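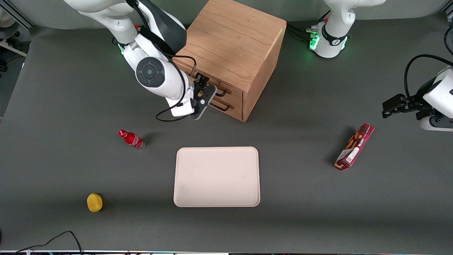
# Re: [cell-practice] Draft 3, section 5: clearances and cable routing at two-arm tables

Replying to Sharada's comments on draft 3. Quoted text is trimmed to the points that are still open.

> From: Sharada Krishnan
> Sent: Thursday
>
> Three things on section 5.
>
> 1. Clause 5.2 says "objects not used in the current task shall be removed from the table." The Kaimal tables run with several objects out at once by design. As written, every one of those sessions is out of compliance.
>
> 2. Clause 5.4 treats the cable run from base to wrist as one item. The failures in the Tralska log are at the wrist loop, and none of them are at the base.
>
> 3. Clause 5.7 requires the status light to be visible to the operator. Visible from where? Which light, if an arm has more than one?

**On 5.2.** Agreed, the wording is too strict. The drawer task is the useful test. One gripper is at the handles of the cabinet, the other is open over the table near the snack box, and the tray, the bottle and the yellow piece are all within the same work area. Clearing the table would defeat the purpose of the setup. What the clause needs to control is whether a loose object can get into the path of a drawer or under a moving wrist. Proposed text:

> 5.2 Before motion is enabled, the operator shall confirm that every object on the table is on the object list for the session. No listed object shall be placed within the full travel of a drawer or door unless the task calls for it.
>
> 5.2.1 Objects that can roll shall be listed as such. A bottle lying on its side counts as an object that can roll.

5.2.1 is new. Draft 3 only considered bottles standing up. With the bottle on its side below the arm that is working the drawer, the start position recorded on the sheet may not hold once the table is bumped. I would leave the choice of remedy (chock, mat, re-check between runs) to the site.

**On 5.4.** I went through the Tralska log again. It has 1514 runs, with 13 stops charged to cables. All 13 are at the wrist, as Sharada says. I suggest splitting the clause:

> 5.4a Base cables shall be routed along the table or floor so that they stay outside the reach of either gripper.
>
> 5.4b The wrist loop shall be long enough for full joint travel. With the gripper at its lowest working height, the loop shall not touch the table, a fixture or a handle.

5.4b matters most at the cabinet. A loop that hangs past the gripper is at handle height at the same moment the fingers are, and a bar handle will hold a cable. Gurberg wants a maximum loop length in millimeters. I am against that. The correct length depends on the arm, and a number would be copied to tables where it is wrong. A check at the lowest pose takes less time than measuring.

**On 5.7.** The arms on this table show green at a joint ring on one side and at the base on the other, so "the status light" is ambiguous. Proposed:

> 5.7 At least one status light per arm shall be visible from the operator position with both arms in the start pose. The light relied on shall be named on the session sheet.

We should not give a meaning to green in this document. It differs by manufacturer and belongs in the site instructions.

**Still open**

- 5.5, separation between grippers. Zemitbridge uses 236 mm as the minimum in shared space and 575 mm during handover to a person. I have no basis for either figure beyond their practice, so both stay in brackets for now.
- 5.8, drawer pulls. Should the second arm be parked before the first closes on a handle? Draft 3 is silent. My preference is "parked or held stationary," with the choice recorded.
- 5.9, surface marks. Move to the maintenance section, no change in text.

Please send objections to 5.2 and 5.4 by clause number, with replacement wording. If there are none, both go into draft 4 as above. The 5.5 figures need a source before they can come out of brackets, and if Zemitbridge has test data behind them, the list would like to see it.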